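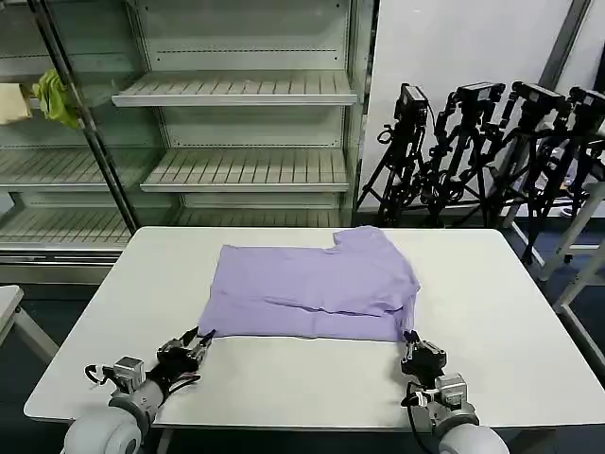

Two robotic arms at a partly folded purple garment, Hultis Open Day.

The Hultis Open Day is a yearly public visit to the robotics workshop of Hultis, a small automation firm, held each June. It is known mainly for its laundry demonstration, in which a pair of robotic arms attempts to fold clothing in front of people who could do it faster and have usually brought children to point this out.

History
The event was started by Maja Tomaszewski, then head of testing, after a trade visit at which guests were shown slides for two hours and a robot for 5 minutes. Her plan reversed the proportions. The first edition was held in the MacKinnon building and drew 26 visitors, several of whom were looking for the dentist upstairs. Attendance later reached 901, a figure the firm has quoted in every brochure it has printed.

Demonstration
The main session takes place at a plain white table. The arms grip a garment by its edges or corners and try to fold it into a rough rectangle. Visitors may ask questions throughout, though applause is discouraged until the operator gives a nod. Control software is supplied under the name Wullico, which has gone through four major versions and kept the same startup chime in all of them.

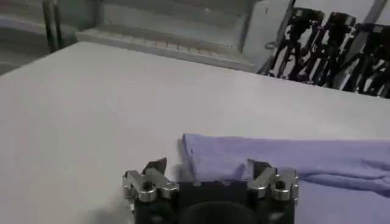 Why do the robots fold shirts at the open day?
Cloth changes shape whenever it is touched, so a shirt is a harder test than a box, and visitors already know what a folded one should look like.

Reception
Alasdair Ritchie, writing in the trade newsletter Trustari, called the session "the most suspense I have ever felt about a sleeve." He also complained about the parking, at greater length. The firm reprinted the first remark on its tickets and has since put up a second parking sign.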